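## Folding a small cloth on the grid surface

Use this section for the striped cloths in the Trelow table set.

1. Clear the gray surface and brush off any crumbs or lint.
2. Lay the cloth down in a single layer, near the middle.
3. Smooth it from the center outward.
4. Pick up one short end and bring it to the other. Use the white lines to check that the edges are straight.

**Note:** Allow 5 minutes for the first cloth.

Red or pink stripes on white, gray surface with white lines:

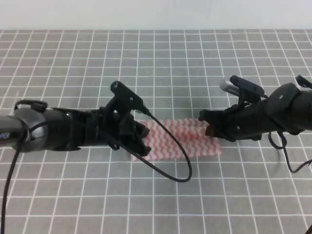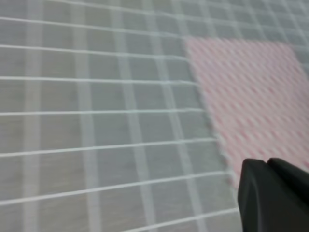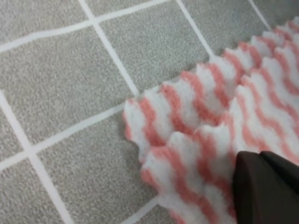
Setsuko Furukawa finds that step 3 goes better if the corners are done last, and she skips it for cloths that come straight off the iron.

5. Press the fold flat with your palm.
6. Fold once more and stack, 2 cloths to a pile.

**Caution:** Do not iron on the grid surface.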